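What We Learned About Lunch Waste at Anholm

I picked cafeteria waste because I eat there every day and I'm nosy. My plan was to weigh what got scraped off trays through January and see if smaller plates changed anything. The goal was 2,000 trays. I got 1,646, and I'm still pretty proud of that! 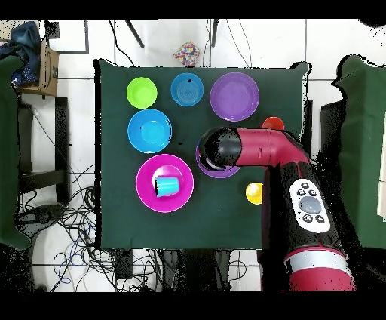
Portion size was the part I cared about most. Most of the reading I did says people fill whatever they're handed, so a big plate means a big scoop of rice (and a big scoop of rice in the bin). Plastic dishes come in all kinds of sizes, and a large purple plate like the one at the upper right gives you a lot more room to overdo it than a bowl does. On the small-plate days our scraps dropped by 128 grams per table — more than I'd guessed, but the menu changed too, so I can't pin it all on plates.

Seconds were the messy bit. Some kids went back twice, and my tally sheet had no box for that. I fixed it in week two.
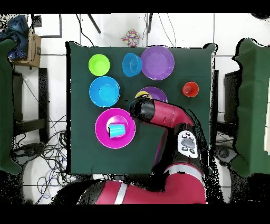
Wyss thought I should have asked people whether they were still hungry, and said less waste doesn't mean much if everyone is raiding the snack machine by two. Fair point. I'm adding a short survey next term.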